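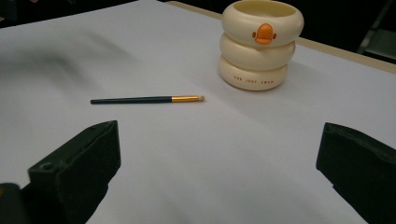
I have been putting off sorting out my make-up for so long that I'd begun to think of the mess as part of the furniture. It all lived in one zip-up bag, a Culora one that came free with something, and every morning I'd tip half of it into the sink looking for the one brush I wanted. So last weekend I made a pot of tea, put the radio on and went through the lot.

I own 13 brushes, which was a surprise to me, as I use 2. The first is a big fluffy thing for powder. The second is my little eyeshadow brush, with the dark green handle and the gold collar, and I'd rescue it from a burning house. It's small enough to get right into the corner of the eye and the short rounded tip doesn't fling powder down my cheeks, and I can do a whole face of going-out make-up with it if I have to (I did once, on the train to my cousin Miranda's engagement do, with a lady opposite very kindly holding the mirror).

The trouble with a slim brush is that it vanishes. It slides down the side of the bag, it rolls under the radiator, it turns up in a coat pocket in December. What it needed was a pot. I've tried a jam jar, but my brushes leaned out at all angles, and a mug, but then somebody wanted the mug.

And then I found the duck. It's a cream-coloured pot, three plump rings stacked up like a pile of swimming floats, open at the top, with an orange duck's face on the front. I know. I'm 46. I went into the shop in Hangate for picture hooks and came home with that instead, and I haven't regretted it for a minute — it cheers me up before I've even got my contact lenses in.

I took both of them over to the table once I'd cleared it, to see how they looked together, and I must say I think the dark green and the cream get on beautifully.

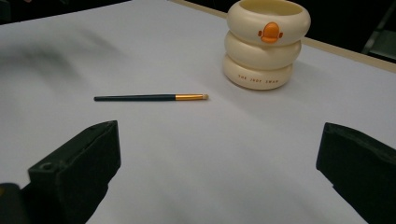 Maite Requena wrote to me after my last post to say that I should wash any brush before it goes near a new pot, and stand it up only when it's bone dry, or the water creeps down under the metal and loosens the glue. She lost a whole set that way. I had been standing mine up wet for years, so that's me told, and they're now going flat on a towel overnight with a drop of baby shampoo behind them.

The other 11 are still in the bag, by the way. I'll get to them when I've found somewhere to put the hairgrips.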